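Moving to Cheetham with too many boxes

I moved to Cheetham in January, and I want to write down some things before I forget them. My old flat in Gitmont was small, so I believed that I owned very little. Then I started to pack.

My friend Ketsara told me to write on every box which room it belongs to. I did this for the first evening. After that I became tired and wrote only "things". In the end I had 35 boxes, and most of them were "things".

The van cost me 200 pounds for the day. Jamie Birkett drove it, and he was very patient with me, also when I could not find the key of the new flat. It was in my coat, in the other pocket.

Books are the heaviest. Please put them in small boxes, and put your pillows in the large ones. I did the opposite and my back was painful for a week.
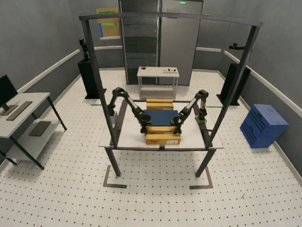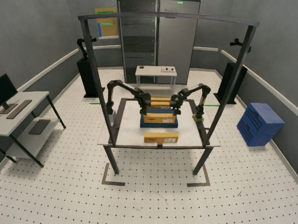
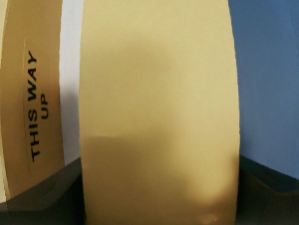 The kitchen I unpacked first, and I think this was a good decision. When you can make tea and rice, the flat already feels a little like yours. The clothes can wait. I also knocked on the door of my neighbour, Mr Chuensuk, to say sorry for the noise on the stairs. He gave me two oranges and explained which day the bins are collected.

There are still four boxes in my bedroom. I use one of them as a table for my lamp.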